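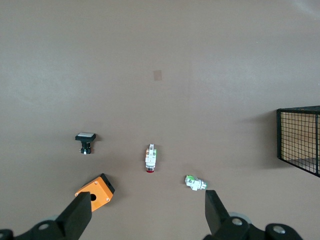
Ticket: pushbuttons turn in the orange boxes, bag counts don't match

Home Orders Returns Open tickets Parts lists Contact Log out

Status: open
Product: Zarkton single-hole enclosure, orange lid, black base, plus mixed pushbuttons
Ordered through: Cisport
Opened: 28/03/2023

Customer:

We bought 65 of the single-hole boxes and a mixed bag of switches to go with them. The bag label says 100 switches. The listing says "all parts fit all boxes." I don't believe the listing, and I'd like someone to explain how it got written.

Here is what we have. The red ones and the green ones are white-bodied with a round lens, and they go into the hole in the lid. No complaint about the going in. The complaint is that once the ring is tightened by hand they still turn in the hole when you press with your thumb off center. Press the button a few dozen times and the whole body has walked around, and the wires behind it with it. We have 7 boxes put together so far and the switch moves in every one of them.

Then there is the black kind with the flat square cap. It has a narrow black body and I can see no way it was ever meant for that hole. It drops in and rattles. If there is an adapter, we didn't get one, and the parts list doesn't mention one.

I also want to know what the small screws in the lid are made of. They look like brass and they feel soft. I am not going to open and close these boxes all year with screws that round off.

Support, first reply:

Thank you for your message. Please make sure the switch is fully seated and the ring is tightened. Most cases of turning are caused by a loose ring. Please also make sure you are using the correct box for your switch.

Customer:

I said in the first message that the ring was tightened. There is one kind of box in the order, so I don't know which other box you would like me to use. Please read the ticket again and send it to someone who has held one of these.

Support, second line:

Sorry for the runaround. I have the same box and the same switches on the bench. Could you try the following and write down what you get for each?

1. Take the lid off and look at the hole from the back. There should be a small notch in the edge. Tell me if you have it.
2. Look along the thread of the switch body for a raised key. Red and green should both have it.
3. Seat the switch with the key in the notch, then run the ring down by hand. Go a little further with a strap wrench if you own one. No pliers.
4. Press off center and see if it still turns.
5. Check that the rubber washer is on the outside of the lid, under the lens ring.

Customer:

Done, with one red and one green.

Step 1. No notch. The hole is round all the way. I ran a fingernail around it and then checked another lid from the same carton, same result.

Step 2. Key is there on both. So the switch has a key and the lid has nowhere for it to go. I would call that the answer, but carry on.

Step 3. Can't be done as written, see step 1. I tightened the ring anyway, by hand and then with a strap.

Step 4. Holds better with the strap. Still turns if you mean it.

Step 5. There was no washer in the bag. I went through it twice. Is there supposed to be one per switch? 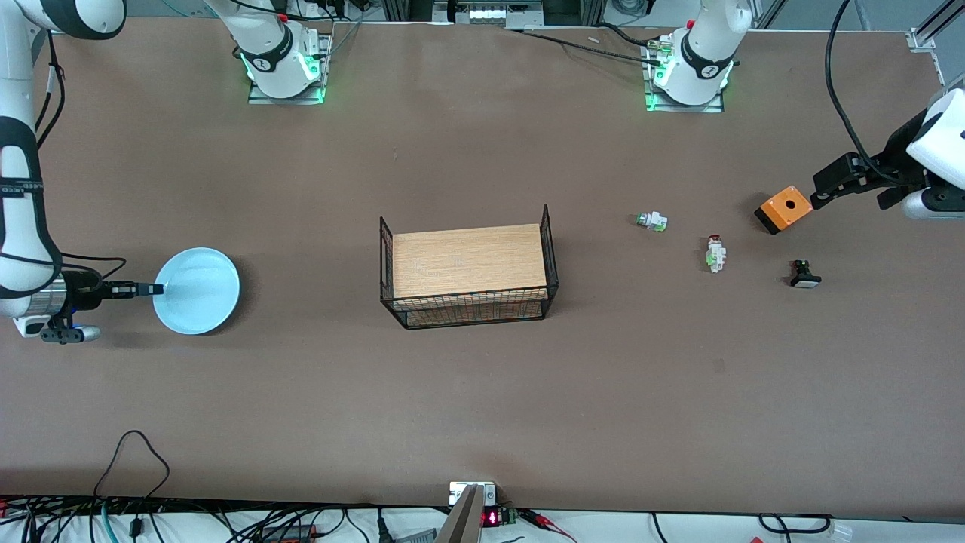

I also keep a written list of everything that hasn't been tried yet and what has, in case you ask for the lot back. Small parts are counted before and after every try. I'm telling you this so that the next reply isn't "please check that nothing was lost on your side."

Support, second line:

Nobody here thinks you lost them. The washers should be one per switch. They come from a different supplier (Skyrme) and are added when the bags are packed. I have asked whether that happened for your batch.

On the notch: older lids were molded with it. Newer lids are drilled, and the drilled ones are round. The washer is what stops the turning on a drilled lid. Without it the ring has only smooth plastic to grip, and you get what you describe.

Customer:

I'll believe the washer when I see it work. A rubber ring holding a switch against someone's thumb all day sounds like a guess to me. Has it been tested, or has it been drawn?

Support, second line:

Tested, on the Mukasmont panels. Those were rated for 800 presses a day and the same switch was used. I can't send you the report, it belongs to that customer.

Customer:

Then it isn't much use to me, is it. Send washers for the seven boxes we have together and I will test them myself. If they hold, send the rest. If they don't, I want notched lids for the full order. And please don't close this ticket when the envelope goes out. It was marked "solved" last time when a tracking number was made, and that one was about a power supply that never worked.

Still waiting on:
- the black square-cap switch. What is it for?
- the lid screws.

Support, second line:

Square cap: you are right, it doesn't belong with this box. It goes in a smaller panel cutout and has been packed in the mixed bag by mistake, or the bag was put together before the listing was changed. I can't tell which from here. Please set them aside. I have asked Cisport to take "all parts fit all boxes" off the page.

Screws: brass-plated steel according to the drawing. Please try a magnet on one, as I would like to know too.

Customer:

Magnet sticks. Fine. They still feel soft at the head, so I will be using a driver that fits and keeping a note of how many go bad.

Listing still says "all parts fit all boxes" as of this morning.

Support, second line:

Washers for seven boxes are packed, with a few over. Ticket stays open until you report back. I have chased the listing again.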